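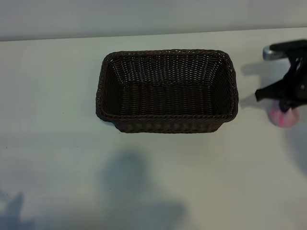
A reader in Odent wrote to us after last month's piece on Main Street rents and said that a town the size of Vevbridge could no longer support a shoe repair shop, that people wear sneakers now and throw them out, and that whoever took over the old place on Paltoter Street should have put the money into a coffee counter.

The owner of Perić Shoe Repair has heard this before. She read the letter standing at her counter on a slow morning and handed it back.

"He's right about the sneakers," she said. "I can't do much with most sneakers. He's wrong about the rest."

She took over the shop in September, after working in it for 17 years as an employee. The previous owner had wanted to retire for a while and there had been no buyer. She kept the name because it was painted on the window and because customers write their checks to it.

"People asked if I was going to change it. Change it to what? They'd still call it Perić."

The work is mostly heels. Women's heels, work boots, and dress shoes that come out for weddings and funerals make up the greater part of it, followed by zippers on boots, which she doesn't enjoy. She handles 75 pairs in a normal week. In the first cold stretch of the year it goes well over that, and then she stops taking zippers for a few days.

"A zipper on a tall boot takes me longer than a full resole, and I can't charge what it's worth. Somebody paid sixty dollars for the boots. You tell them forty for the zipper and they look at you."

I asked how she decides what to turn away.

"If the upper is cracked where it bends, I say no. If it's plastic that's peeling, I say no. If they love it and they know it won't last, I'll sometimes do it anyway, but I write that on the ticket. I had a man come back angry once and I showed him the ticket. After that we were fine."

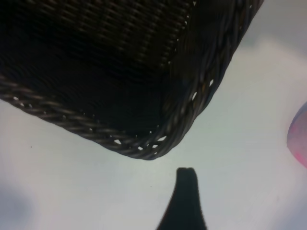

Tickets are still paper. She tried keeping the orders on a tablet for a few weeks in the fall and gave it up. The numbered stub goes in the shoe, the other half goes to the customer, and when the customer loses it, she asks what the shoes look like. Unclaimed pairs stay on the back shelves for nine months before they go to the church sale. She calls first, and she says most of the numbers still work.

"They say, oh, I forgot about those. Then they still don't come."

The machines came with the business. The finisher, the long one with the brushes and sanding wheels, is older than she is. It needed a new motor in her second week as owner, and with the electrician the bill came to 4000 dollars. She had set aside money for a sign and some paint. That money went to the motor.

"I'd been hearing the noise for years. When it wasn't my machine I thought, well, it's making that noise again. When it was mine I called somebody."

She says that was the biggest change in owning the place, more than the taxes or the hours. Things she used to step around became things she had to pay for. The gutter over the back door is next.

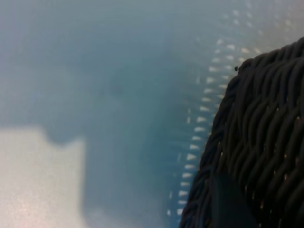 The other thing that changed was the prices. The old list had been taped beside the register so long that the tape had turned brown, and some of the amounts no longer covered the materials. She raised heels first and waited a couple of weeks to see who complained. A few regulars did. Then she raised half soles, then stitching, and left shoe stretching where it was.

"Stretching is me putting the shoe on a machine and going to lunch. I'm not going to charge more for that."

Her supplier is two states away and has a minimum order, so she buys rubber and heel blocks in bulk and hopes she has guessed right on colors. She would like to split orders with the shop in Odent, but that one closed in the spring. A fair number of its customers now drive over to her. She knows this is good for business and she says she would still prefer that it had stayed open, because it had a patching machine with a long arm that could reach into a boot in ways hers can't, and they used to trade work. 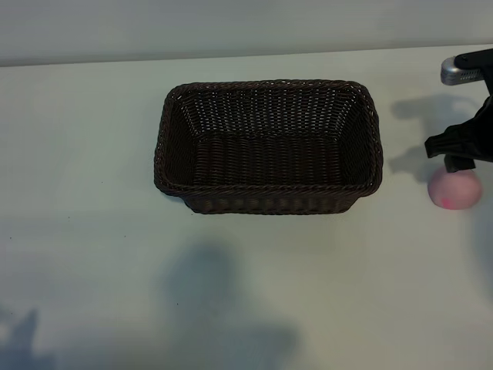 She has ideas about what people can do at home, and gives them out freely even though they cost her work. Brush the dirt off before it dries into the stitching. Don't put wet leather near a heater. Bring heels in when the cap is worn, before the nail shows, because by then she is rebuilding the block and it costs three times as much. Her other advice is to keep the brush, the cloth, and one tin of polish together by the door in something open, where you'll see them. A plain wicker basket like the dark one shown here would do, a long shape that's wider at the top than at the bottom, so a brush can go in flat. "If the stuff is in a box with a lid, it's in the closet," she said, "and if it's in the closet you're never going to polish anything."

I asked whether she would take on help. She said she has thought about it. A student from the high school asked about after-school hours and she told him to come back after the holidays, when she has time to show him how to strip a sole without cutting the welt. It took her most of a year to learn to do that well.

"I ruined some shoes," she said. "The old boss paid for them. Now I'd be the one paying, so I have to think about that."

As for the reader's coffee counter, she pointed out that Vevbridge already has two places to get coffee, and both of the people who run them bring her their work shoes.

The shop is open weekdays until five thirty and Saturday mornings. She asked us to mention that there is a slot in the door but that it is for mail, and that shoes left in it get stuck.

December 2025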